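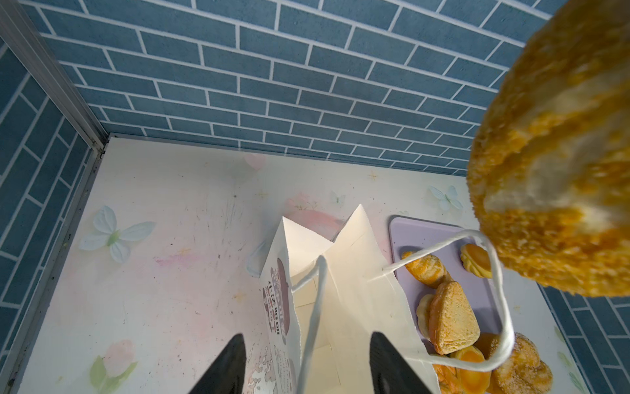 Mirjam Kuipers lleva 26 semanas recogiendo demostraciones para Cekine y todavía no se fía de las cifras. «Me piden 75 episodios por tarea —meter bollería en una bolsa de papel, por ejemplo— y luego me dicen que el modelo generaliza. ¿Generaliza a qué?»

Le recuerdo que en Condov hablan de resultados prometedores.

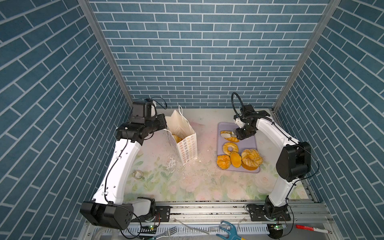
«Prometedores en la misma mesa, con la misma bandeja», responde. Kuipers descarta siete episodios de cada tanda y sospecha que debería tirar más. «El operador corrige sin darse cuenta, y el sistema aprende también esa manía.» ¿Seguirá en febrero? «Si me dejan cambiar de bolsa, sí.»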